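Entrance tests and the fee that comes before the fee

February 25, 2022

Results for the Purnport entrance test went up last night and my phone hasn't stopped. Parents mostly. A few of the kids themselves, the ones who missed by a mark or two and want to know if there's a waiting list. There is. It won't move much, it never does.

I've been tutoring for this thing for 16 years so I suppose I should be used to it. I'm not. And every year I get crosser about the same bit, and it isn't the maths paper.

It's the form.

To sit the test you register online. To register you need an account, a scanned birth certificate, a passport-style photo with a plain background, a signature (scanned, black ink, under a certain file size) and a card to pay with. All before anyone has asked you a single question about fractions or Latin roots or whatever they've decided matters this time. Miss the October deadline and that's it. No late entry, no appeal. Your child can be the cleverest in the county and she'll be at home on test day. 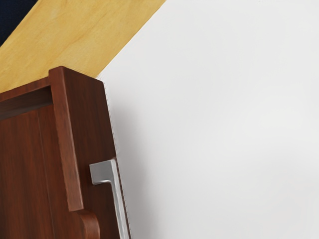

Who actually misses the deadline

Not my paying families. They've got it in the diary from the summer. Some of them have two reminders set and a grandmother.

It's the others. Last autumn I did free Saturday-type sessions at the library in Losness, up to 74 kids on the list at the start, and I asked everyone to bring in their confirmation slip the week after registration closed. So many blank faces. Parents who thought the school did it. Parents who'd got as far as the photo upload, had it rejected, tried again, had it rejected again, and gave up because they had a shift to get to. One father had filled in the whole lot and never pressed the last button, because the page looked finished. It said "thank you" at the top. Thank you for what?

Etenesh Berhe, who ran those sessions with me, sat with one mum for most of an afternoon trying to shrink a signature. A signature! The woman signs for things all day at work. Etenesh got it through in the end but how many Eteneshes are there.

Then there's the hall ticket. You don't get it in the post, you don't get it by email, you have to go back to the same site, log in again with a candidate number you wrote down months ago, and print it. Print it, on paper, in colour. Half the families I know don't own a printer any more. The library charges. The corner shop charges more. And the ticket only appears 7 days before, so if your log-in fails you've a week to get through to a helpline that shuts at four.

I rang that helpline. I was number 519 in the queue, or so the recorded voice said, very cheerful about it. I put it on speaker and made tea and marked two sets of papers.

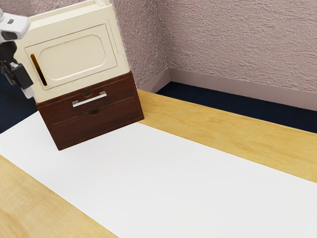
When I did get through the lad was perfectly nice and could do nothing at all. He read me the page I was already looking at.

People say to me, well, it's the same for everyone. It is the same form for everyone, yes. It is not the same evening. One family does it at a big desk with decent broadband and someone who fills in forms for a living. Another does it on a cracked phone on the bus, in their third language. We then give both kids the same paper and call it a fair fight. Before the test starts we've already lost a load of them and they don't show up in any results table becuase they never sat it.

The schools know this. I wrote to Karabulut College about it two years running and got a reply once, about "maintaining the integrity of the process". I don't know what integrity has to do with file size.

What would I do? Easy enough. Let primary schools register the whole year group, automatically, and let parents opt out. Sondard did it for their bursary exam and entries went up and the sky stayed where it was. Take the photo on the day, at the door. Check ID against a list. Post the tickets or drop tickets altogether. Scrap the fee, or collect it from those who take up a place.

Will it cost money? A bit. They find money for the open evening, there was a harpist last time.

Aaliyah Chisholm, who was in my very first group and now teaches year six herself, reckons I should stop writing to heads and start writing to governors. She's probably right. She usualy is. I've got three letters half done and a list of waiting list calls to return first, so that's the evening gone.

If your child is in year five now, look up the dates. And ask the family next door if they have too.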